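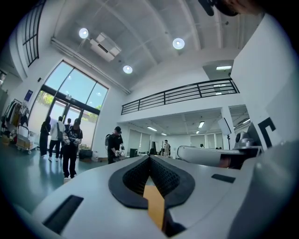 I've been meaning to write up what I know about floors ever since we painted ours in May, so let's get to it. The biggest mistake I made was picking a color from a tiny card in the store. Paint a big scrap board, lay it down flat and live with it for 4 days, because floor color looks totally different at noon and after supper! White walls help a lot if you want something bold. A teal-green floor under plain white walls looks fresh and still hides dust better than my old gray one ever did (I sweep maybe half as often now, don't tell my mother).

Scuffs come off with a damp sponge and a little baking soda. Go easy, rub in circles, and rinse twice or you'll get a chalky film. For heel marks I use a clean tennis ball stuck on a broom handle.
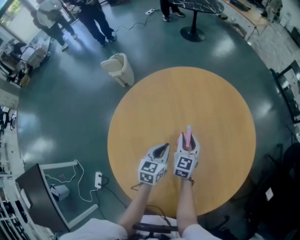
Table rings are my other specialty, sadly. Try the gentle stuff first: a dab of plain mayonnaise left on overnight, then wiped off with a soft rag. If the ring is still there, go over it with an iron on low through a cotton dish towel, just a few seconds at a time. On a round wooden top with that warm orange-tan color I'd keep wiping in the direction of the grain and forget about following the edge, which I did for years and ended up with a dull stripe all the way around. Finish with a thin coat of wax and buff it the next morning.
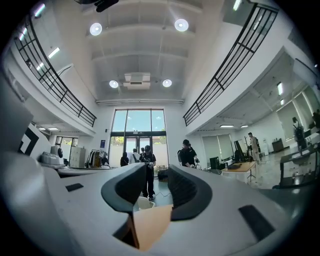 By Thoa Đỗ
July 6, 2024

Last one for today is ceiling lights. Switch them off and let them cool before you touch a thing, then dust the covers with a dry sock over your hand. If they're up high, get an extension duster and skip the wobbly chair. My neighbor Quang Chu swears by wiping the covers with a bit of vinegar water, and I do too, as long as they're off the fixture and dried completely before they go back up.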